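Category: Automation > Purchasing and budgeting

Budgeting for grippers and spares for a small bottle-handling cell

Ghada Issa
18 Apr 2024

I have to submit an equipment request for a small pick-and-place cell. The parts are mixed household containers, mostly clear plastic bottles with molded caps, plus a few boxes and tubes. Demonstrations will be recorded with hand-held grippers first, and the same finger design then goes on the arm. The arm is already paid for. I am budgeting only for end effectors, pads, mounting hardware, spares and compute storage.

I have two quotes. Stusow sells the hand-held unit and the arm-mounted unit as a matched pair with shared fingers. Flerno is cheaper per unit, but the fingers differ between the two versions and an adapter plate is extra. Neither quote includes replacement pads. Lead time is 6 weeks for Stusow and unstated for Flerno.

What should the request cover beyond the list price, and how many spares are normal for a first year? I can go back for a second round of funding in January, but not before then.

Margit Strand

Matched fingers are worth paying for in your case. If the hand-held tool and the arm tool differ in finger length, pad angle or opening width, the recorded grasps don't transfer cleanly and you pay for it in re-recording. Price that labor before you compare the quotes. On our last cell the adapter plate was the cheap part. The re-recording took two operators most of a month.

Lines people leave out of the first request:

- Pads. Treat them as consumables and put them on their own line. Soft ribbed pads grip thin-walled bottles well but wear at the ridges, and they pick up grease and dust. Order six pairs per tool for the first year. If your parts have sharp seams or crimped edges, order more.
- Fingers. One complete spare set per tool. Printed fingers can be made in house, but then budget for filament, printer hours and somebody's time.
- Fasteners. Buy a box of the correct screws. Side plates loosen under repeated squeezing, and a missing screw stops work as surely as a missing motor.
- Storage. We allowed 128 GB per tool and had to raise it in the second month. Put in for external drives from the start.
- Test stock. Buy your own containers, full and empty, in duplicate. Thin plastic dents and then behaves like a different part.
- Calibration fixture. Kolář makes a basic one. A flat plate with dowel pins will also do if you have access to a mill.

Ask Flerno for the lead time in writing. A quote with no lead time isn't ready to submit.

KorkbergUser

just get the cheap one and print your own fingers. we did this and it was fine. you need to redo the mounting holes but its an afternoon. dont bother with a fixture

Ghada Issa

Thanks. I had pads in under "miscellaneous" and will move them to a separate line. Finger compatibility is now a requirement in the request, so Flerno would have to quote the adapter and a common finger set together. One thing I left out is that the request form has a field for required jaw opening, and I need a figure I can defend.

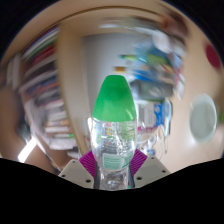 How do I decide what jaw opening to specify for the bottles?

Measure the widest point of the largest bottle you intend to grip, cap included if any grasp will be taken there, and add clearance on both sides for imperfect approach. Use 7 mm per side as a starting value for hand-held work. Then check the narrowest part as well, as the pads must still close on it with force left over. If one tool can't cover both ends of the range, drop the outlying part from the first phase or price a second finger set. State the measured part sizes in the request next to the opening figure, so the reviewer can see where it comes from.

Comments

tmb_controls: Check whether the quoted opening is measured with pads fitted. Two suppliers I dealt with gave it bare.

Margit Strand: Agreed. Ask for both values.

rowan88: Does Stusow sell pads in single pairs or only in packs of 6?

Ghada Issa: Packs only, per the quote.

Related
Leasing or buying a used arm for a teaching lab
Consumables lines in an equipment request
Adapter plates: who pays when they don't fit
Soft pads on thin-walled containers
Storage planning for recorded demonstrations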